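Workshop Tips: Borrowing From the Lab Robots (and What to Leave Behind)

Every few months a reader sends me a research paper and asks whether it will help them organize a garage. The latest came from Phyllis Crabtree, who had printed out a study from the Hostum group on teaching a robot arm to do bench work in simulation. The claim is that if you practice a job enough times on a computer, with everything shifted a little each time, the arm will cope when the real bench isn't laid out perfectly.

I read it twice. There are a few things in it worth stealing for a home shop. There is also a good deal I wouldn't repeat to a customer.

Start with the numbers. The authors ran 3652 simulated attempts at moving plates and tip racks between stations, and then 600 more with the bins and racks nudged out of position. The simulated results are very good. The trials on a real bench came to 13. Thirteen! I have test-fitted a drawer slide more often than that before trusting it with a coffee can of screws.
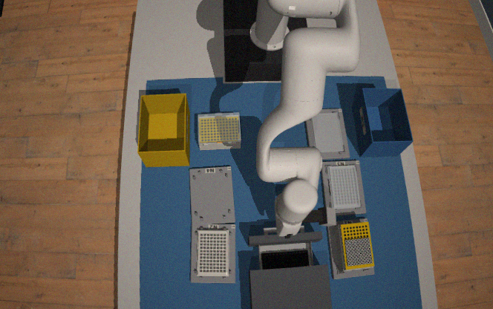

My other complaint is that the simulated bench never gets dirty. No sawdust, no label peeling off, no lid that sticks in August and rattles in January. The paper mentions friction in one paragraph and moves on. Anyone who has tried to slide a swollen drawer knows friction deserves more than a paragraph.

Still, here is what I'd take from it.

Give every tool a station. The group compared fixed stations with raised corners against parts set down freely, and the fixed stations won easily. I believe this one. Glue small corner blocks to a shelf and your sander will go back where it belongs. Scrap molding works fine. Leave a finger's width of play or you'll be fighting it.

Label the station, and leave the tool alone. Put the label on the edge you face when you're standing at the bench. Masking tape will do for the first month while you find out what you got wrong.

Move things on purpose. Once your layout feels settled, shift two or three items a few inches and do a normal job. If you get lost, the layout was only habit. The researchers call this randomizing. My father called it having kids in the shop.

Keep the middle clear. Put open bins toward the sides, where your elbow won't catch them on the way across.

Skip the part about reach planning. The Brunton method they lean on assumes an arm bolted to one spot, and you have feet.

Phyllis wanted to know if she should wait for a home version. I'd buy the corner molding. The authors list 7 open problems at the back, and number four is "unexpected contact with objects," which covers most of what happens on my bench before lunch. If they publish a longer run of real trials, send it along and I'll read that one too.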